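Notebook entry – February 22, 2024
Room: Itetti, east wall
Entered by: Aivar Ķēniņš

Purpose of entry: to record the present arrangement for waste bags in this room and the points still open. The November entry on the same subject is superseded.

Used shopping bags are kept on a white adhesive hook on the wall and serve as liners for the small wastebasket on the carpet. No rolled liners are to be ordered for this room while the supply of bags lasts. Mogens Kvaran has entered the stock as 100 bags, held in the Farah cabinet under item 3139.

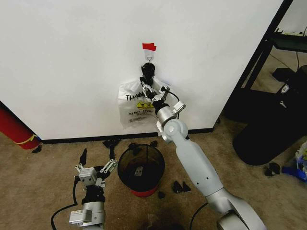 Bag on the hook, wastebasket on the carpet, debris still to be picked up.

The hook was placed low enough to be reached without a step. The location is marked with red tape – please leave the tape in place when the wall is cleaned. Bags are to be hung by the handles only. A bag should be opened out fully before it goes into the basket, as the plastic clings to itself when it has been stored folded.
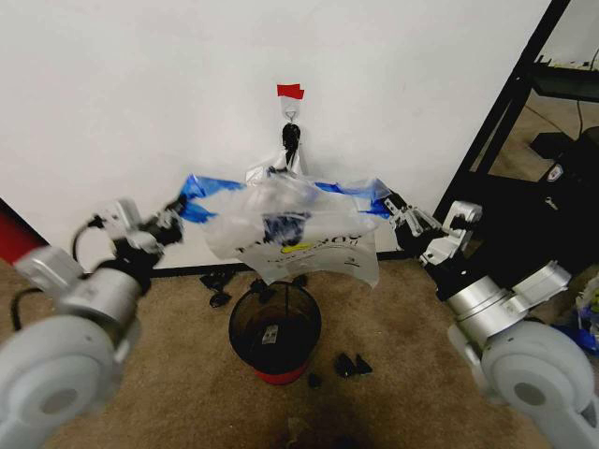 The second point concerns size. The Preda baskets in the corridor take a larger liner and are not covered by this entry. Colleagues are asked not to exchange baskets between rooms, which has occurred twice.

Fitting remains the step most often done carelessly. The bag should be drawn over the rim on all sides, with both top corners pulled outward before it is released. Whether the printing is upright is of no importance; the THANK on the liner reads upside down over the rim, and that is acceptable. Excess plastic is to be folded down on the outside.
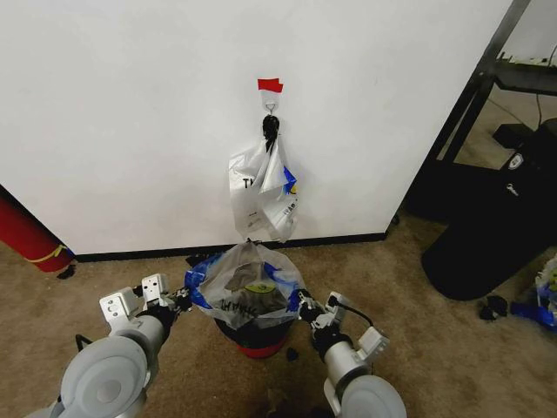 Replacement is due when the contents reach the rim, or at the end of the working period if food waste has been discarded. M.K. proposes keeping one spare on the hook at all times, and I agree. With a bag still hanging by its knotted black handles directly above the can, the next person has no need to go to the cabinet. The spare should not touch the floor.

Open: stock count to be repeated when 40 bags remain. Wuteten to be asked whether the same hooks can be fitted in their room.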